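Dovach bottle and carton scheme extended to Park

Household recycling collections in Dovach will be extended to the Park estate from December, adding 2272 addresses to the existing route. The contract remains with Hamix, which has run the kerbside service since the town gave up its shared bins.

Card and paper will be collected fortnightly in a lidded box of 70 litres. Glass goes in a separate crate, on the alternate week. Food waste is not included at this stage.

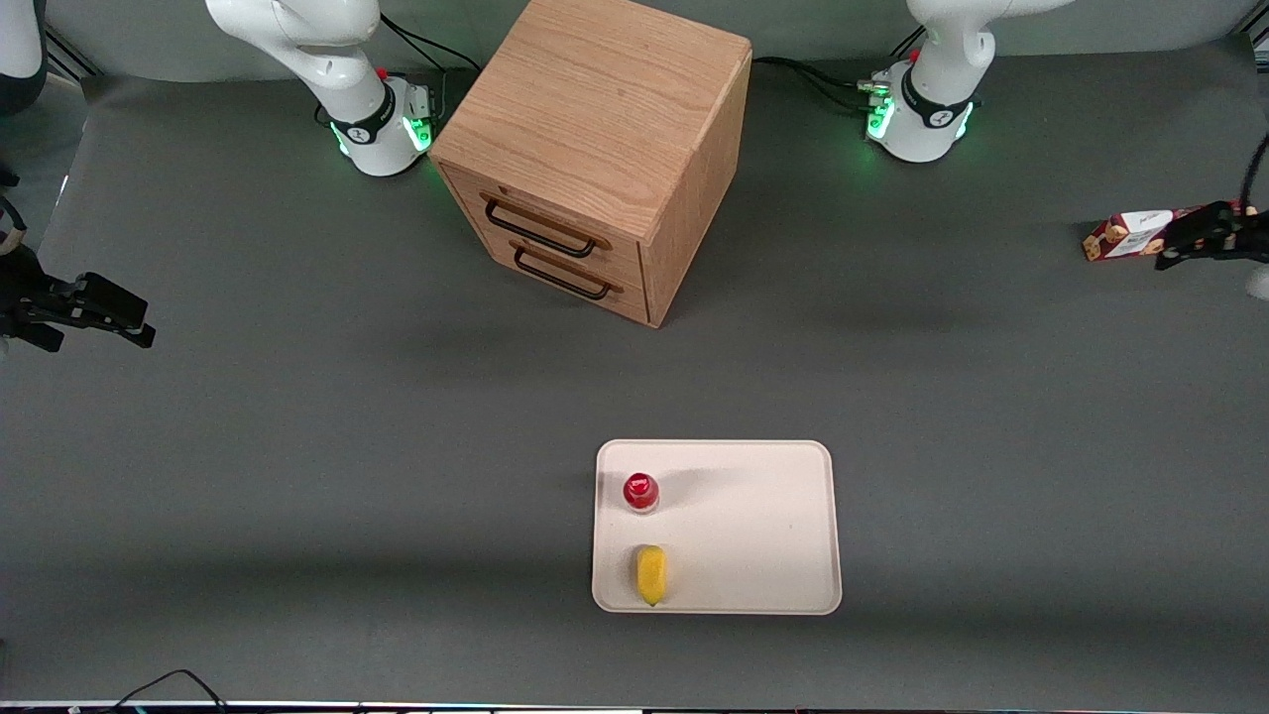
Residents with no front access will use one of the shared stores at the rear of the blocks. Keys are issued by the estate office, one per household. Replacement keys are charged for.

Cardboard must be flattened and free of food residue. Cartons with a plastic window are accepted if the window is removed first. Foil-lined drinks cartons should go to the collection point at the Josico supermarket.
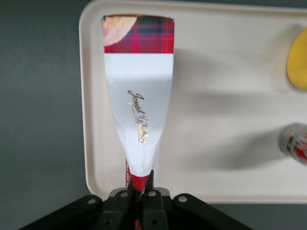
The present route serves 3694 addresses and is worked by two vehicles. A third will be added before the extension begins, with crews starting at 6.30am. Boxes put out after that time may be left until the next collection.

Larger items such as furniture are handled separately and must be booked. The first 1000 bookings from the estate will be free of charge.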